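Switching an older cat to wet food

My cat Korix turned eleven in the spring and had eaten dry food her whole life. She is a gray domestic shorthair from the shelter in Floltenstead, on the heavy side, and very set in her ways. At her last checkup the vet, Dr. Ndung'u, said her urine was more concentrated than she liked to see and asked how much water she drank. I didn't know. There was a bowl in the kitchen and I filled it when it looked low.

She suggested moving Korix to mostly canned food over the next several weeks. I said fine, bought a mixed case on the way home, and put half a can down at dinner. Korix smelled it, scraped at the floor next to it the way she does in the litter box, and left. At 5 a.m. she was standing on my chest.

That was the first thing I did wrong. I had assumed any cat would pick meat over pellets. Dr. Ndung'u's office told me over the phone that a cat who has only known one texture may not see the other one as food at all. They also said not to try to starve her into it. A cat that stops eating for even a day or two can get into real trouble with its liver, and a heavy cat more so. If yours refuses everything, call your vet and don't wait to see who gives in first.

So I started over. The second try went like this.

The first change was meal times. Until then she had a bowl of kibble out all day and grazed. I measured what she was getting and split it into two meals, one at 6:30 in the morning and one at 6:30 at night, with whatever she hadn't finished picked up after half an hour. She complained for most of a week. I did nothing else during that week. By the end of it she was waiting in the kitchen at the right time and eating what I gave her.

Then I put a teaspoon of wet food on a separate dish beside the kibble. I didn't mix it in. She ignored it for four days and I threw it out four times. On the fifth day there was a lick mark in it. I moved it so it touched the kibble, and after that I crushed a few pieces of kibble and sprinkled them on top. The crumbs were what did it. She ate the crumbs and got some of the wet food along with them. 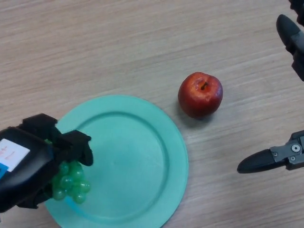 Temperature mattered too. Food straight out of the refrigerator got no interest. I put a spoonful of hot water in with it and stirred until it was a little above room temperature, and she would come over from the next room. The extra water was a plus, considering why we were doing this.

I tried both pâté and the kind with chunks in gravy. She licks the gravy off the chunks and leaves them behind to dry out, so we are a pâté household now. Fish flavors went over better than chicken at first, but I didn't want her stuck on fish, so I started alternating as soon as she was eating reliably. She will take turkey. She won't take duck, and I have two cans of it in the cupboard if anybody local wants them.

My neighbor Iolanda Pimentel has three cats and she lent me a kitchen scale, which I should have owned already. The scoop I had been using was not giving me the same amount twice. I weigh everything in grams now and write it on a pad on the refrigerator. I also weigh Korix every Saturday by standing on the bathroom scale with her and then without her. It isn't precise but it would show me a big drop.

I changed the proportions very slowly. Each time I raised the wet food I took away a little of the dry, and if she left any behind I stayed at that level until she was finishing again. There was one bad stretch in the middle when I went up too fast and she had loose stools for two days. I went back to the previous amount, checked with the vet's office, and it cleared up. All told it took nine weeks. The chart that came in the case of food said seven to ten days, which may be right for a kitten.

She still gets a small amount of dry food at bedtime. Dr. Ndung'u was fine with that. It keeps her off my chest in the morning, and it means she'll still eat kibble if she ever has to board. The place I use, out on Fondthorpe Road, will serve canned food but charges extra for it.

As for cost, it is more. I was spending very little on dry food and had gotten used to it. Buying by the case helps some, and so does getting the bigger cans and keeping the leftovers covered in the refrigerator. I toss anything that has been open longer than the label says.

The litter box is the other difference. The clumps are a good deal bigger and I scoop twice a day now. The first time I saw it I worried, but the vet tech said more water going in means more coming out. She drinks less from the bowl than she used to, and they told me to expect that as well. I still keep it full.

Her recheck was last week. The urine sample was better than the one before and she had lost a little weight, at a pace they were happy with. We go back in six months unless something changes.

A couple of people asked in the comments on my last post about flea combs. I haven't forgotten, I'll get to it when I've had the new one for a bit longer.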